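Wed 16 December

Left gripper again. Bianca had the food box sideways, pads on near side and lid edge, and the trigger went slack mid-squeeze. Fingers stayed shut. Same as the fault we logged in April on the Plokgate pair, exept that one let go by itself.
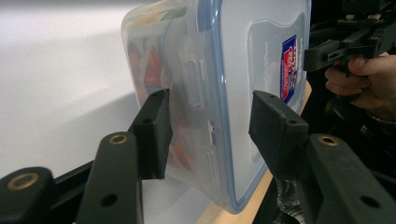 Log says position error spiked at take 14, then flat. Encoder still reporting closed after we backed the fingers off by hand, so everything after 14 is junk. Relu is pulling those takes out of the Sanna set, pls don't train on them till he's done.

Power cycled, homed twice. First home stalled at 40 percent, second went through. Then 9 open/close cycles with nothing in the grip, no stall. Doesn't prove much, the fault only shows under load.

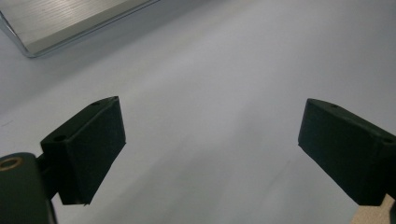 Suspects:
– cable chafing where it goes into the handle (wiggled it, got one dropout, couldnt repeat)
– set screw on the motor coupling
– firmware current limit, Relu's theory, I don't buy it

Stop rule for now: if it locks, kill power first, THEN open by hand. Bianca nearly got a finger pinched when it woke up. Not ok – writing it up as a near miss tonight.

Spare coupling ordered from Brorker. Swap cable tmrw before anything else. Need the torque driver back from the Wirnidik bench.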